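教示作業ミーティング 議事メモ(Kosier班)

日時:2019年8月4日 13時すぎから
書いた人:わたし(今回も書記です。くだけた文章ですみませんが、このまま共有フォルダに入れます)
出席:Fung-ping Hsiaoさん、手袋側の担当、遠隔側の担当、データ整理の担当、わたし
欠席:Zarlowの窓口の方(資料だけ先にいただきました)

日曜なのに集まってくれてありがとうございました。冷房が入るまでの最初の15分は、みんなうちわ片手でした。

1.前回の宿題の確認

2月に決めた「一つの課題につき、やり方を二通りで教える」という方針、まだ生きています。手を直接持って動かすやり方(班内では「手取り」と呼んでいるもの)と、操作者が手袋をはめて離れたところから動かすやり方(「遠隔」)です。Hsiaoさんから「呼び名がまた増えていませんか」と指摘がありました。はい、わたしが前回のメモで「直接」と「手取り」を混ぜて書いていました。今後は「手取り」で統一します。

ファイル名の付け方は、前回の案のままで決まり。課題名、教え方、操作者の記号、通し番号の順です。日付は入れません(入れたい派はわたしだけでした。無念!)。

2.集まった分の報告

データ整理の担当から。ここまでの記録は全部で1,973本、そのうち318本が保留になっています。保留の理由で多いのは、開始の合図の前から手が動いているもの、それから終わりのところで操作者が気を抜いてしまって、手が最後の姿勢に止まらないものだそうです。わたしの分もけっこう入っていました。耳が痛い。

目標の3,000本は変えません。ただしHsiaoさんは「保留を数に入れないで3,000にしたい」とのことで、これには全員うなずきました。うなずいてから、残りの本数を頭の中で計算した顔になっていましたけど。

保留分は捨てずに別の場所に移します。終わりの数秒だけ切り落とせば使えるものがありそうなので、切り方の基準をデータ整理の担当が次回までに一枚にまとめてくれます。

3.手取りか、遠隔か

いちばん長く話したのがここです。書ききれないので、かいつまんで。

手袋側の担当は、指先の細かい動きは手取りのほうが素直に入る、という意見。腕の重さを感じながら動かせるので、物に触ったときに力を抜く加減がつかみやすいそうです。困るのは、教えている人の手や袖がカメラに入ってしまうこと。あとで学習に使うとき、本番にはいない人の手がずっと見えているわけで、これはなかなか気持ちが悪いです。

遠隔側の担当はもちろん遠隔推しで、見た目が本番と同じになるのが大きいと。そのかわり、操作者の指とロボットの指で長さの比が違うので、つまむ動作で親指が届いたり届かなかったりします。Flatierの変換設定を使うと楽になるのですが、小さく握ったときに指が一拍遅れてついてくる感じがあって、慣れるまでは皆つい握りすぎます。わたしも最初の日は、紙コップをいくつもだめにしました。

Hsiaoさんのまとめは「大きく動くところは遠隔、指先で終わるところは手取り、で一本にできないか」。面白いけれど、途中で教え方が切り替わる記録をどう扱うかは誰も答えを持っておらず、宿題になりました。まずは2本だけ試しに録ってみて、つなぎ目がどう見えるかを次回みんなで見ます。

4.操作者の交代と休憩

遠隔の操作は、続けていると肩より先に目が疲れる、という話。画面の中の奥行きを読もうとして、まばたきを忘れるんですよね。これは全員に覚えがありました。録る本数で区切るより時間で区切ろうということで、25分で交代、交代した人は必ず席を立つ、に決定です。水を飲みに行くのでも何でもいいです。

新しく入る人の練習は、いきなり本番の課題をやらせないこと。まずは何もつかまずに手を下ろして止める、上げて戻す、だけをしばらく。地味なんですが、これをやった人とやらなかった人で保留の出方がまるで違うと、データ整理の担当が力説していました。

5.手首カメラの映り 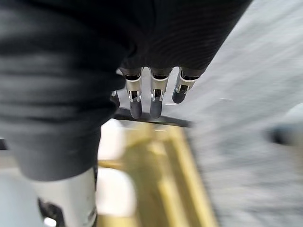

手を下ろしていく速さの話は、わたしから出しました。みんな目標の場所に早く着こうとして、近づくところで一気に腕を振ってしまうんです(わたしもやります)。そうすると手首のカメラの映像では、指の銀色の関節はくっきりしているのに、その下の黄色い物も、グレーのカーペットみたいな床も、すうっと筋になって流れてしまう。指先が黒っぽい縁のすぐ上まで来ている肝心なところでこれだと、縁との位置合わせを映像から読むのがつらいです。遠隔側の担当からは「手を載せる前に一呼吸」という合言葉が提案され、採用になりました。縁の手前でいったん速さを落とし、それから指を下ろす、という順番です。

あわせて露光を短くする案も出ましたが、そうすると今度は暗くなるので照明を足すことになり、部屋の電源の口が足りません。Hjaltestedの照明台を借りられるかどうか、わたしが聞いておきます。

手の甲を覆っている黒っぽい布についても少し。映像の上のほうをかなり占めているので、もう少し絞って留められないか、という要望です。手袋側の担当いわく、きつくすると握ったときに突っ張るので、留める位置をずらして様子を見るとのこと。交換したらファイルのメモ欄に必ず一言書いてください。布の見え方が変わったのを知らずに混ぜると、あとで泣きます。

6.その他

・Zarlowからの資料は、課題の説明文の書き方について。長い文だと操作者が読み飛ばすので、動詞一つで始まる短い文にそろえてほしいそうです。異論なし。いま使っている説明文はHsiaoさんが見直します。
・非常停止のボタンは、操作者だけでなく、横で見ている人の手も届く場所に置くこと。先週、机の向きを変えたときに遠くなったままでした。会議のあとですぐ動かしました。
・おやつの水ようかん、ごちそうさまでした。

宿題まとめ
切り方の基準:データ整理の担当
つなぎ目の試し録り:手袋側と遠隔側の二人で
説明文の見直し:Hsiaoさん
照明台の問い合わせ:わたし
布の留め位置:手袋側の担当

次回の日程は、照明台の返事が来てから回覧で決めます。メモに間違いがあったら、こっそりではなく堂々と直してください。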